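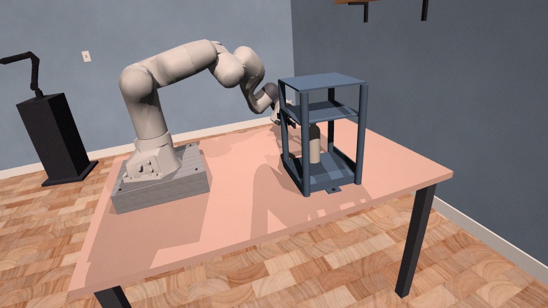 Iva bottle-and-rack episodes: read me first

Hello! I'm Nana Adjei and I look after this little dataset, so if something's broken it's me you want. It holds 2,000 simulated episodes of one arm reaching into an open-sided rack for a bottle on the bottom tray. It's all rendered, no real hardware anywhere in it.

What we were testing

Vaughn Gallagher had a hunch that policies trained on tidy, open tabletops fall apart as soon as there's a post or a shelf in the way. So we took our old pick task and put the bottle under a low shelf (there's very little room above the neck, so coming down from the top is a non-starter). The gripper has to come in from the side, past the corner posts, and a post often hides part of the bottle from the camera too. Lovely and awkward!

The method is dead simple. We train one policy with the rack left out, train a second with it in, and run both on the same held-out starts. Harriet Whitfield wrote the planner that makes the demonstrations, and it's in the planner folder if you fancy a look.

What changes between episodes

Table colour, wall and floor textures, where the light comes from, and where the camera sits. I went a bit wild with the colours, I admit, and pink tables do come up. The shadows can be quite hard-edged and I've left them like that on purpose, as Harriet's first policy kept getting muddled by them and I wanted plenty for it to chew on.

How it went

The policy trained without the rack mostly bumps into a post and stays there. The one trained with it does much better, though it still clips the shelf on the way out more than I'd like. Results are averaged over 3 training seeds.

Known niggles

- 13 episodes have a bottle that starts slightly sunk into the tray. They're listed in skip.txt.
- Depth is missing for camera 2 in the oldest batch. Gus Kapoor is re-rendering it.
- Bottle labels are blank, so please don't use this for anything to do with reading text.

Last updated 11 Aug 2021. The next batch, with a second rack shape, should be up in December.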